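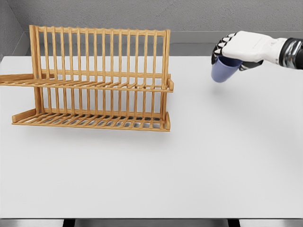
Flelmont Rack Task is the simulation half of a student project from the Flelmont robotics club. The club entered the household track of the Arklow student challenge, and the rules let teams train and submit in simulation before they get time on hardware. We picked putting cups on a drying rack. The scene is kept plain on purpose: a white table, a wooden two-tier rack on the left, one right-side hand, and a single cup with no handle. Other cups use the same layout, and the rack never moves between episodes.

This README covers the data release and the scripts that go with it. Last updated 2025-04-10.

What is in the release

The release has 2531 episodes. Each one is a single attempt at moving one cup from the table to the rack. Failed attempts are included and labeled as failed. We did not trim them, so some end with the cup on its side or on the floor.

Each episode folder holds:

- rendered color frames from one fixed view
- joint positions for the arm and hand at every step
- the pose of the cup at every step
- a short text instruction
- a result label (placed, dropped, timeout)

The pose of the rack is stored once in the scene file and is not repeated per episode.

How the episodes were made

Club members drove the hand with a tracking glove borrowed from the Tavares lab. Every member did a practice set first, and practice episodes are not in the release. After that, members recorded in short sessions and wrote the result label themselves. A second member replayed the episode and checked the label. Where the two disagreed, the second label was kept and the first was saved in the notes field.

An episode stops after 300 steps whether or not the cup has reached the rack. Most of the timeouts come from the first sessions, when people were still learning to close the thumb.

Splits

We held out 96 episodes for testing. They use start positions that do not show up in training, mostly near the front edge of the table. Please don't train on them if you want to compare with our numbers. The list is in splits/test.txt. Everything else is training data, and you can cut your own validation set from it.

Running it

You need the Darar simulator, version 2, and Python. Install the requirements file, then run replay.py with an episode folder to watch it, or evaluate.py with a policy file to score it. The evaluate script writes a results file next to the policy and overwrites the old one without asking.

If replay.py opens a black window, the textures did not load. Run fetch_textures.py once and try again. On the club laptops this also happened after switching users.

Scoring

A placement counts if the cup is on either tier of the rack, the hand has let go, and the cup stays still for the last part of the episode. It does not matter which way up the cup is. We argued about this for a while and went with the Arklow rules, which only ask that the cup rest on the rack. A stricter version that wants the cup rim-down is in evaluate.py behind the --strict flag. It does not count toward the challenge score.

Known problems

- The dowels are thin and the collision shapes are a little thicker than they look. A cup can stop short of a dowel and appear to rest on air.
- Finger contact is noisy. When the grip is very tight the cup can shake or slip out.
- The lighting is even in every episode. A policy trained only on these images will probably do badly under a strong lamp or near a window.
- There is no water and no other dishes. This is not a full kitchen dataset.
- Some instructions from the early sessions have typing errors. We left them in.
- Three folders have an empty notes field where the second label should be. They are listed in CHANGES.txt.

What we still want to do

The next version is planned for June, after the challenge. It should add plates for the upright slots and a rack that changes position between episodes. We also want a second view from the left side, because the hand often hides the rim of the cup in the current one. If the Tavares lab can spare the glove again, we will redo the early sessions as well.

Use and credit

Students and clubs can use the data and scripts for class work and competitions. If you use them in a report, credit the Flelmont robotics club and say which version you used. The rack and table models were built by club members and may be reused under the same terms. The arm and hand models come with the simulator and keep their own license, so check that before you pass them on.

Report bugs through the issue tracker. Include the episode folder name and the output of replay.py. Fixes to the scripts are welcome, but please don't send changed episode files, since we only add data from our own sessions.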